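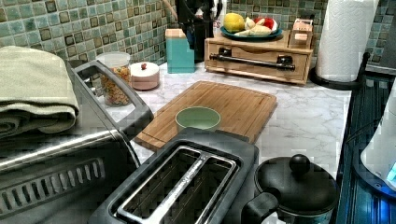

Reading time: 2 minutes

What Is a Kitchen Counter Made Of, and Why Is There a Board on It?

A kitchen counter is a work surface. Food is cut, mixed and set down on it, and machines such as toasters stand on it. The wall behind a counter often has a covering called a backsplash. Its job is to stop water and grease from soaking into the wall. Many backsplashes are made of tile. Small square tiles set in a grid, like the green ones here, are called a mosaic.

The lines between tiles are filled with grout. Grout starts as a paste and sets hard. It is usually rougher than the tile, so dirt sticks to it more easily.

White counters with gray lines have a marble pattern. The lines are called veins. Real marble is a rock that formed when limestone was heated and squeezed underground. Other materials can be printed or molded to look like it, and it is hard to tell which is which by looking. Touch gives a clue - stone usually feels cool.

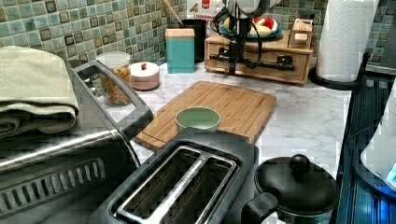
Why not cut food right on the counter?
A knife can scratch some counters, and a very hard counter makes the knife dull. A cutting board is softer than the blade, so the edge lasts longer.

Cutting boards come in wood, plastic and bamboo. Bamboo looks like wood, but the plant is a grass. Its stems are hollow, so a flat board cannot be sawed from one stem in a single piece. The stems are split into strips, the strips are dried, and then they are glued side by side and pressed. The stripes on a finished board show where the strips lie.

Some boards have a shallow channel near the edge. It is called a juice groove. When a tomato or an orange is cut, the liquid runs outward and collects in the groove before it reaches the counter. A groove holds only a small amount, so a very wet fruit can still overflow it.

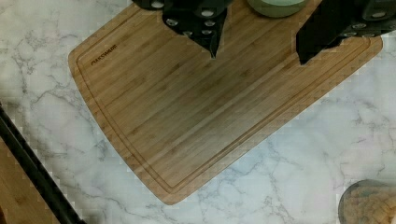

Rakiya Wike writes that her class poured water onto a grooved board one spoonful at a time, and that a board on a slight slope spilled much sooner than a level one. She asks whether a deeper groove would help. It would hold more liquid, but the low side would still fill first.

Bamboo boards should be washed by hand and stood on edge to dry. Soaking makes the strips swell, and a board that swells and dries unevenly can warp or crack.

Words to know
Backsplash: a covering that protects the wall behind a counter.
Grout: the filler between tiles.
Warp: to bend out of shape.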